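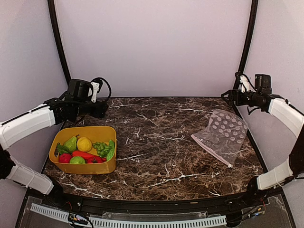

Rechercher un produit, une référence, une notice

Poste bi-bras Ornero 7 : exigences d'installation et règles d'exploitation

Le poste Ornero 7 est une cellule de table à deux bras, destinée à la manipulation d'objets légers et à l'ensachage. Surance le livre avec sa notice, son dossier de risques et le présent extrait, à afficher à proximité du poste.

Référence catalogue : 2454

Cadre normatif
L'intégrateur établit l'appréciation du risque selon l'EN ISO 12100. Les exigences applicables aux robots et à leur intégration relèvent des EN ISO 10218-1 et 10218-2. Tout changement de préhenseur, de doigts ou de famille d'objets impose une révision écrite du dossier.

Zone de travail
Seuls les objets de la tâche en cours sont admis sur le plateau. Les sacs souples sont posés à plat. Le contenant et le sac restent séparés par un espace dégagé. Les câbles de poignet doivent garder une boucle libre sur toute la course du bras.

Avant mise en énergie
- Contrôler le serrage des doigts et des caméras de poignet.
- Vérifier les connecteurs en partie basse.
- Essayer l'arrêt d'urgence et consigner le résultat.
- Amener les deux bras en position d'attente, à vitesse réduite.

Intervention
Aucune main dans le volume commun aux deux bras sous énergie. Consignation obligatoire pour tout remplacement de doigt.

Périodicité
Contrôle visuel : toutes les 10 heures de fonctionnement. Vérification complète : tous les 6 mois, par Surance ou par Brisedel.

Partages : 6 | Commentaires : 0

© Surance – Contact – Mentions légales – Haut de page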